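Selonau Issues Revised Practice Note for Robotic Pick-and-Place Trials

2022-02-06

The Selonau testing group has published a revised practice note on pick-and-place trials with woven and other open-structured containers. The note replaces the edition in use since August and applies to all benches operated under the Plisitz program.

The main change concerns approach paths. Operators must now record the minimum distance between finger and container wall for every trial, including those in which the container is not the target of the grasp. The earlier edition required this only when contact was reported.

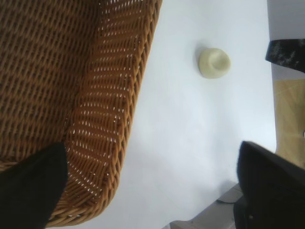

Gripper fingers near a wicker basket, with a small pale object on the white surface beyond the rim.

According to Seija Ojala, who edited the note, woven walls were the most common source of disputed results in the previous round. "A rigid bin gives a clear contact signal. A woven rim gives a little before the force reading moves, and two labs can score the same run differently," she said. The threshold for a reportable contact is now set at 2 newtons, measured at the wrist.

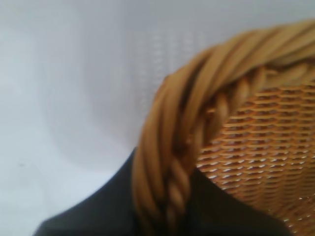 Section 5 of the note covers container inspection. Each container is to be checked for broken or lifted strands before a series begins and again after every 500 cycles. Inspectors are asked to treat the rim and the wall as separate items, as the two differ in construction: on a cane-type basket the rim is a thick twisted braid, while the wall inside it is a lattice of thin strands with small openings. Damage to either one takes the container out of service. Repairs with glue or wire are not permitted during a series.

The note also adds a rule on held objects. An object may not be carried over a container opening until the grip has been confirmed, and the hold position used for confirmation must lie to one side of the container. The minimum hold time is some 9 seconds for soft or deformable objects. Pelkonen, which supplied force data for the draft, had asked for a shorter period.

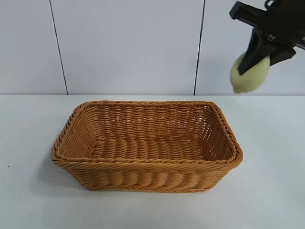
A pale green object held above and to the right of an empty woven basket.

Esko Ahonen of Nosley said existing trial records would remain valid but could not be combined with results obtained under the new edition. Laboratories that need to compare the two sets should repeat a portion of the earlier trials.

Comments on the note may be sent to Kauko Vuorinen at the Selonau office. The next revision is planned for August.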